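FOR IMMEDIATE RELEASE

August 5, 2008

Cutstead opens sign-ups for its fall room-by-room tidying course

CUTSTEAD – I'm Rachid Hajji, I run a small home tidying outfit called Clulari, and I'm very happy to say that our fall course is open for sign-ups as of this morning! We ran it for the first time in March with a group of neighbors who mostly came for the coffee, and they've been asking me ever since when the next one starts. Well, now I can tell them.

The course runs for four evenings at the Ezzat building, on the ground floor, and there are 40 places. It's meant for people who live in apartments and feel like the mess is always a step ahead of them (I count myself in that group on a bad week). You don't need to buy anything or own a label maker. Bring a pen.

We start with the window ledge. People laugh when I say so, but a wide sill is the first place I look when I visit a home. It's flat, it's at hand height, and it's right there when you finish a drink or peel an orange. If there's a chair next to it you can bet somebody's jacket will end up close by too. My first evening is all about that one spot, and by the end of it you'll have a little routine you can do while the kettle boils.

The routine goes like this. Get the trash bin out from wherever it lives and put it right under the ledge. Peels and packets first, then tissues, then cans and bottles into a separate bag if your building takes them. Wipe last. Most people wipe first and then push crumbs around for the rest of the evening – I did it for years.

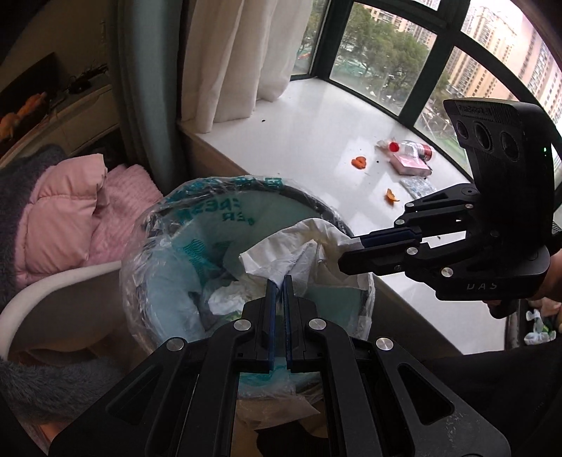 Bin up close to a bay window ledge, with orange peel, a bottle and a can on the sill.

The second evening is about the bin itself, and I could talk about bins all night. Line it every time, even if it's only for paper. Fold the edge of the bag well over the rim so it stays up when something heavier goes in. I like a clear bag myself, and I keep spare ones flat at the bottom under the one in use, which saves me a trip to the kitchen. Crumpled shopping bags take up far more room than they should, so squash them down or, better, save the clean ones for next time.

After that we move on to soft things: jackets, blankets, plush toys, curtains that haven't been shaken out in a while. Essam Salem is taking that evening, and he's bringing his own blankets to practice folding on. The last one covers cables and the top of the TV cabinet. Alper Kılıçarslan has offered to lead it and I said yes before he could change his mind.

"I went home after the March course and did my living room window before I'd even taken my shoes off," said Ashraf Ghoneim, who is coming back this fall and bringing his sister. "It took me around 3 minutes. I'd been putting it off all winter."

Our thanks to Ruker, the hardware store on the corner, for lending us bins and brushes again, and to Amr Kabbaj for setting out the chairs and doing the sign-up sheet.

Places are free and go in the order we get your names. You can put yours down at the Ruker counter or at the Ezzat front desk during opening hours. Kids are welcome if they come with a grown-up – there'll be a sorting table for them at the back.

About Clulari: Clulari is a two-person home tidying service in Cutstead. We visit apartments, help people clear and clean one room at a time, and teach evening courses in spring and fall.

Press contact: Rachid Hajji, Clulari, care of the Ezzat building front desk, Cutstead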